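Swap table finds a home at Filtedbridge hall

I dropped in on the Filtedbridge swap table last week expecting a quick look, and I came home an hour later with a jigsaw and somebody's old egg timer. So I'm hardly neutral on this one!

The table has been a come-and-go thing since February, mostly in the foyer of the Warnon Street library, but it now has its own corner in the hall and opens at 10 each morning. You bring something small you don't need, you take something small you do (or just fancy), and no money changes hands. Shazia Bhutto, who started it, tells me 135 people have signed the book so far and more than 400 bits and pieces have found new owners.

"Puzzles go first, then stationery," she told me. "I can't keep a decent pen on that table for 30 minutes."

Her neighbour Braulio Beltrán looks after the food end, which is strictly sealed packets and tins – nothing opened, nothing homemade. He'd like more tins before winter, if your cupboard is anything like mine.

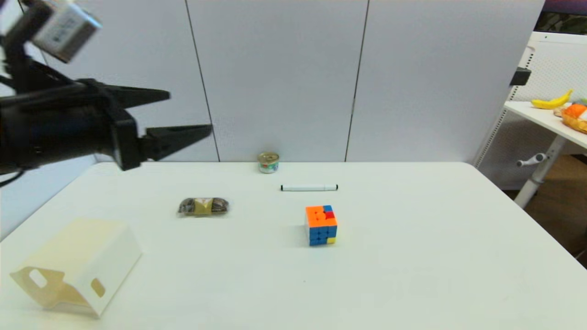 Photo: Shazia Bhutto

A Rubik's cube, a white marker with a black cap, a little can and a small pouch in a dark brown wrapper were sharing the white table with a cardboard box, the kind with handle holes. I'd have had the cube, but my favourite nephew already owns two.

Drop-offs are welcome at the side door until 4 pm. Please leave large items at home, as the hall has only the one cupboard.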